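Downsizing the toy drawer

I have been sorting the stuff we moved here with in December, and I am now down to the category I call "soft things that roll." My method is the one Liv Holmgren swears by. You get a cardboard box, you put it on the table, and whatever you can't defend out loud goes in.

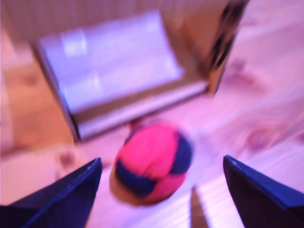
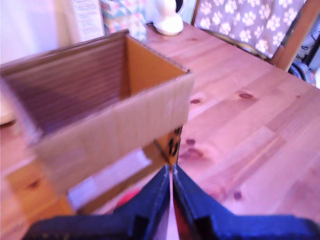

Defending things out loud is harder than Liv makes it sound. I gave a decent speech for a jar of buttons (195 of them, and yes, I kept the jar) and a worse one for a Tesden catalog. Then I got to the pink and navy ball, which looks stitched together out of panels by somebody with more patience than I have. I don't juggle. I have no dog. Jonatan said it could be a paperweight, and I pointed out that it is round. He said so is the Earth.

I'm keeping it, on the grounds that I've already spent an evening arguing. The catalog goes to Dinesh, who asked for it and will have to live with that.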